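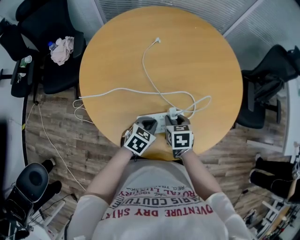 Qui sommes-nous

Catégorie : La maison / L'atelier

Publié le jeudi 29 avril — par Celeste Aravena

Trakdale, c'est une petite équipe et un métier pas très glamour : les câbles. Rallonges, multiprises, chargeurs, tout ce qui traîne sous les bureaux et derrière les meubles. On trie, on démêle, on vérifie, on étiquette, on range. Chez les gens, dans les bureaux, parfois dans les écoles.

Au début, une table ronde en bois, une multiprise blanche et beaucoup de fil. La table est toujours là. On pose tout à plat dessus, on suit le câble d'un bout à l'autre, avec ses boucles, et on décide. Garder, remplacer, recycler. Pas plus compliqué.

Ce qu'on fait

Passage à domicile ou sur site, comptez 3 heures pour un bureau normal. On repart avec ce dont vous ne voulez plus, vous gardez un plan simple — quelle prise, quel appareil, quel fil. Pour les entreprises, contrat à l'année avec une visite en septembre, quand tout le monde se réinstalle et que les rallonges ressortent des cartons.

Ce qu'on ne fait pas : l'électricité du bâtiment. Tableau, prises murales, mise à la terre, il faut un électricien. On peut vous donner un nom.

Nos habitudes

Un câble qui pend du bord d'une table, on le remonte. Une multiprise branchée sur une autre multiprise, on la débranche et on en parle avec vous. Les cordons trop longs, on les enroule large, jamais serré autour de la main — ça casse le fil à l'interieur. Les étiquettes vont à 5 cm de la fiche, toujours du même coté.

L'équipe

Celeste Aravena a monté l'atelier et s'occupe encore des devis, des plannings et d'une bonne partie des nœuds. Pour les bureaux, l'offre s'appelle Zendus : jusqu'à 400 postes par site. Pour les particuliers c'est Brokunau, forfait à la demi-journée, matériel de rangement compris.

L'an dernier, 4000 câbles passés entre nos mains. Les chargeurs orphelins, on les garde en bac quelques mois, si jamais quelqu'un les réclame. Ça arrive.

Pour un rendez-vous, le plus rapide reste le formulaire. Joignez une photo du coin à problèmes si vous pouvez, même floue.

© Trakdale — Contact — Mentions légales — Haut de page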